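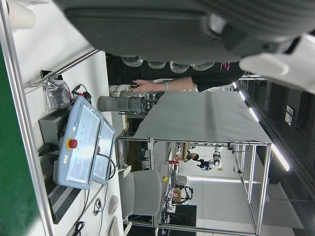 Silvia Pešek

Posted September 18, 2020

Underfloor heating in a small bathroom, electric or water?

Hello all. We are renovating the bathroom in our flat and I have to decide on the floor heating before the tiler comes back. The room is small, the floor is concrete, and the old tiles are already removed. The heating for the rest of the flat is ordinary radiators from a shared boiler.

I have two offers. Ketitz proposes an electric mat under the tiles, with a thermostat on the wall, for 1,907 euros including the electrician. The second firm, Rutkowska, wants to connect a water loop to the return pipe of the radiator. They say it costs more now but less every winter. Their paper does not say how much the floor will rise, and I already have a step of 24 mm at the door which I do not like.

Which one would you choose? We use the bathroom mostly in the morning and before bed.

tilebytile

Electric. For one small room on concrete I would not even think about water. The mat sits in the adhesive, so your step hardly changes. A water loop needs pipe plus screed, and you will be stepping up into the room like onto a stage.

Do ask if they include insulation boards. Without them you are heating your neighbor's ceiling.

oldpipes_marek

I disagree with tilebytile. There are low systems now with milled panels. I have one in my own bathroom and the door still opens, I only had to trim it a little. My electric bill did not move at all, and the floor is warm all day.

Also, a mat that fails is under your tiles. What will you do then, break them?

tilebytile

You find the fault with a meter and lift one or two tiles. With a leak you have the same problem and also a wet ceiling downstairs. And she has a shared boiler, Marek. Did you read that? She needs permission from the building to touch that pipe. When the boiler is off in summer, the floor is cold too.

oldpipes_marek

I read it. Permission is a letter and some waiting. I never said it was fast.

Silvia Pešek

Thank you both. I did not think about the permission. In our building, a letter sent in January may be answered when the cherries are ripe, so this is a serious point for me.

The Ketitz offer has no insulation boards in it – I checked twice. I asked by phone and they said boards are "recommended but optional." Is 6 mm enough?

Gwenn_B

6 mm is what we have and we are happy with it. The floor feels warm after half an hour. Before the boards go down, make sure the concrete is level. Ours was not, and the tiler was in a bad mood for two days.

One more thing: keep the mat away from where the toilet and the cabinet will be screwed to the floor. Draw a plan and take photos before tiling.

Saltora_fan

Which thermostat is in the offer? I had a Silar in the old flat and it was simple, two buttons and a timer. The new one from Saltora wants an app and a password, and my mother can't use it. In a bathroom I want to press something and have warm feet.

Silvia Pešek

It is a Silar, but the offer does not name the model. I will ask for the simple one.

I think I will go with electric and pay extra for the boards. Marek, I understand your argument about the bill, but we will only run it some hours of the day. I am writing to Ketitz tonight for a new price.

oldpipes_marek

Fine. Write down the resistance of the mat before and after tiling, at least. And keep the paper.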